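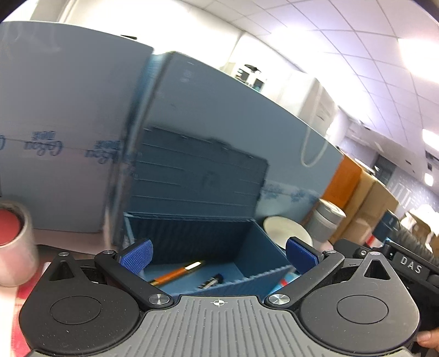
Bivitz tracker drifts on handheld gripper footage, loop closure too confident

Last updated: Thursday, 4:12 PM

gen_dimac
Hi all. Genalyn Dimaculangan here, I look after the trajectory side of the pipeline at Ponico. We run Bivitz on footage from the handheld grippers to get camera poses, then Bustton cuts the result into episodes and pulls the finger opening out of the video. For weeks it was boring and I was happy.

Then the tabletop sessions came in. Poses are fine for a while, and then the tracker decides it has been somewhere before and snaps the whole trajectory sideways. On the storage box session it closed a loop between two places on the partition that happen to have the same blue logo printed on them. The solver reported high confidence. I wish I had its outlook on life.

Stock config, feature cap at 1,000. The worst jump is at frame 172. Replays identically every time, so at least it's wrong in a reproducible way.

pelican_crossing
Your background is a repeated logo under a grid ceiling. Every place looks like every other place. This is a perception problem wearing a software problem's hat.

Turn loop closure off for short episodes. You don't need it. If the tracker can't hold a pose through one pick, closing the loop just hides the damage.

mfoxglove
Disagree with turning it off. Our episodes are short too, and without closure the table height creeps. The policy doesn't care about your theory, it cares that the table stays put.

First question, are you masking the gripper? It's the biggest, sharpest, best-lit thing in view and it never moves relative to the camera. Cross-hatched pads, ridges, bright screw heads. A corner detector thinks it's a birthday party.

gen_dimac
Masked, yes. Static polygon over the ribbed body and the two housings. The fingers move, so I left them out of the mask and hoped the outlier rejection would deal with them.

mfoxglove
"Hoped" is doing a lot of work there.

The links and pads sweep through the middle of the image. When they're wide open and staying open, they're rigid to the camera just like the body is. Any feature on them votes for "we are standing still." Get enough of those votes, the pose lags, and then the closure has to yank it back. I'd bet your jump starts before 172.

Use the opening from Bustton to drive the mask. It already knows where the pads are.

tan_lines_of_code
We did that at Tan. It works but watch the order of operations. Bustton wants undistorted images and Bivitz wants the raw ones, so if you project the pad polygon without putting the lens distortion back in, the mask lands beside the finger and politely covers the background you needed. Ask me how many evenings.

Also mask hands. The operator's fingers and whatever's in the other hand count as moving scenery.

gen_dimac
OK, tried it on one of the desk sessions, since that's the other one that misbehaves. Dynamic mask on, distortion handled (thank you, Tan person, I had it wrong). 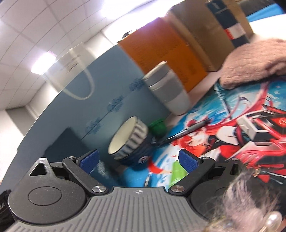 The early part of the trajectory is much better and the lag is gone. What's left is about where the tracker finds its features. The illustrated mat is a gift: flat, full of edges, no repetition worth mentioning. The lights are the opposite. Whenever the camera pitches up they take over the exposure, the desk goes dark, and the feature distribution moves up to the ceiling lines, where everything matches everything.

So now I have a tracker that's great at anime and bad at ceilings. I sympathize, but it's still a bug.

pelican_crossing
And this is why I said kill the closure. You fixed the front end and the back end is still willing to marry the first ceiling tile it meets.

mfoxglove
Or raise the bar for it. There's an inlier threshold on loop candidates, it ships absurdly low. We run 91. Then add a check that the inliers cover more than one corner of the image. A logo match fails that, because all the points sit on the logo. A real revisit of the desk passes easily.

Lock the exposure too if your capture app lets you. Blown-out lights have no features, and for once that's a service.

pelican_crossing
Locked exposure means a noisy desk when somebody leans over it. You're trading one mess for another.

mfoxglove
Yes. I prefer my mess.

gen_dimac
Ran both. Closure off: no jump, and the table creeps upward just as foxglove promised. Threshold at 91 plus the coverage check: no jump, table stays where tables go. The storage box session is clean through 172 now. One false closure survives, in a different session, and that one passes the coverage check because the partition fills most of the view.

Exposure is untouched for now. The capture people have opinions and I only have so many Thursdays.

tan_lines_of_code
For the survivor, gate it on the IMU. If the gyro says you've turned a long way and the closure says you haven't, believe the gyro. Over a short window it has no reason to lie to you. There's a patch sitting in Bivitz ticket 123, unmerged, with a comment from December saying "looks good."

pelican_crossing
That comment was me. It did look good.

gen_dimac
Applied the patch. Had to rename one parameter because the config loader ignores keys it doesn't recognize without a word. Survivor rejected. Rerunning the whole batch overnight, and I'll post the mask code once I've taken out the variable called mask_final_real2.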